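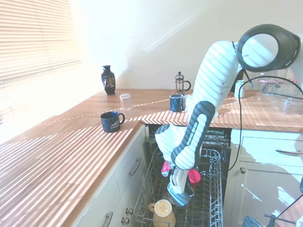 Kestano dish unloading kit - worth it?

wouters_k
Feb 10, 2023
Looking at the Kestano add-on for a Franka arm. Gripper fingers plus software, 738 for the bundle. Anyone running it on a real dishwasher? Upper rack mainly, cups and such.

javo26
Have had it since January. Cups fine. Jugs lying on their side, forget it. Half my retries are handles.

Marijke Martens
Disagree on jugs. Did you redo the grasp setup after the update? Mine picks them up ok now. Glasses are the weak spot imo, esp with sun coming thru blinds. Close them and try again.

javo26
Did redo it. Twice. Same jug, same miss. Glasses no problem here, blinds open or not

wouters_k
so opposite results, great. How long for a full rack?

Marijke Martens
20 minutes. Slow, yes. Pull the rack out as far as it goes, helps alot.

sanne_vw
20 min for one rack and you're paying 738?? I'd wait for the next version. Support took forever to answer me too.

javo26
support was fine for me. Ask for the trial first @wouters_k, they do one

wouters_k
ok asking them tonight, will post how it goes wiht the jugs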